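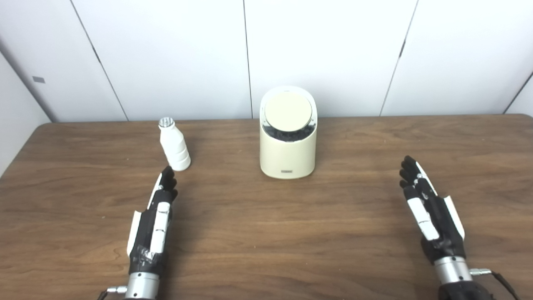

Posted by Hortensia Yáñez in Workshop Notebook, March
Filed under: finishes, table tops, hide glue

Started on the Forkville table again this morning, after letting it sit far longer than I meant to. I want to get all of this written down while it is fresh, for me and for anybody who picks up the next one, because I went looking in last year's notebook for how we did the first top and all I found was "same as before, two coats." Same as before what? I was so cross with myself I had to go and make a cup of tea.

So, the varnish. The old batch was resin and linseed oil cooked to the recipe that came with the Flindov resin, and it went on beautifully but stayed a little tacky in the corners for weeks. I have been blaming the weather, but I also think I was rushing the oil. This time I let the oil stand on the windowsill in its jar until it had dropped its sludge, poured off the clear part through a piece of old cotton sheet, and used only that. 300 grams of oil to 200 grams of crushed resin, and I weighed both twice. The resin went in a spoonful at a time, with a good long stir between, and the whole business took most of the morning. I did it outside on the hotplate with the lid right beside me and the sand bucket by my foot. Please, whoever does this next, do it outside too, even if it's drizzling.

String test: took a drop on a cold plate, let it cool, pulled it between finger and thumb. First try broke right away. Second try gave me a short thread. Third try gave me a thread as long as my finger, and I took it off the heat there. Color is a shade darker than the last batch, more like strong tea than honey. I like it, but it won't match the top we already sent out, so if Annan calls wanting a second one to go beside it we'll need to talk.

Thinned it once it had cooled and brushed it on four scrap boards:

A - bare wood, sanded to 200, one thin coat
B - same, but wiped with a damp rag first and sanded back once the grain had lifted
C - thin glue size under the varnish
D - a coat of shellac under the varnish

B is the prettiest so far by a good way. A drank the varnish up in patches and looks hungry. C is even but a bit flat, and there is a ring in one corner where I think the size had puddled. D flashed off nicely and has a lovely shine, though I can see brush marks if I hold it up sideways to the door, and I'd want somebody with a lighter hand than mine to do that coat on anything big.

Sideline on the glue, while I'm here. The pot I soaked overnight smelled off when I warmed it, so I tossed it and began again with fresh granules and cold water. I know some of you keep yours going for days and swear by it. I can't stand the smell and I don't trust it on a joint that somebody's grandmother is going to lean on.

Also the Hilta brushes. I finally washed out the wide one that had gone stiff, three rounds of thinner and then plain soap, and it came back better than I had any right to expect. It has lost a few hairs. I'm keeping it for undercoats and it has a bit of blue tape on the handle so it doesn't get mixed up with the good one.

One more thing I tried, mostly out of curiosity: rubbed out half of an old test board with fine powder on felt and a little oil, then went up to 3000 paper on the other half. The powder side has a softer glow and hides the little nibs. The paper side is shinier and shows every single one. For a table people are going to eat at, I'd go with the powder every time.

4:30. Boards are on the rack under the cardboard tent. A is still sticky, B takes a fingerprint if I press, C and D I left alone. Will check again before I lock up.

To do: more cotton rag, label the new varnish jar properly, ask about the chip in the glue pot lid, second coat on B and D only.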